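June
By the Stusumcombe Kitchen Garden newsletter team

We use cookies to remember your newsletter settings. Accept / Manage

Broad beans, at last!

After that miserable cold spring I had more or less given up on the broad beans, and then we went down to the plots at Stusumcombe and there they were, fat pods all the way up the stems. I was so pleased I ate the first few standing in the row (raw, straight out of the furry lining, which is how I like them best).

If yours are ready too, pick from the bottom of the plant and keep going back. Small ones can be cooked whole, pod and all, as long as they're no longer than a finger. Bigger beans want 2 minutes in boiling water, then a dunk in cold so the grey skins slip off. It's fiddly work but the green underneath is glorious, and you can do it in front of the telly.

My favourite supper at the moment is beans crushed with mint, lemon and plenty of olive oil, piled on toast. Add a crumbly cheese if you have one. We made a huge bowl for the open evening and it went in seven minutes flat!

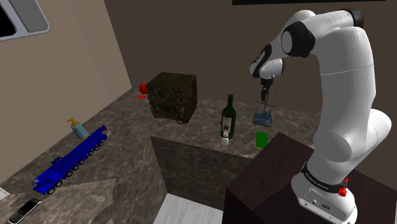

A word on blackfly, as several of you have asked. Pinch out the top four inches of each plant once the first pods have set, and cook the tips like spinach if they're clean. A squirt from the hose sees off most of what's left. When the crop is over, cut the stems at ground level and leave the roots in, then plant leeks in the gap.

Spare seed from the Galli row will be in the shed from 4 o'clock at the next swap. Bring envelopes, we always run out.

You are receiving this because you signed up to our newsletter. Unsubscribe at any time.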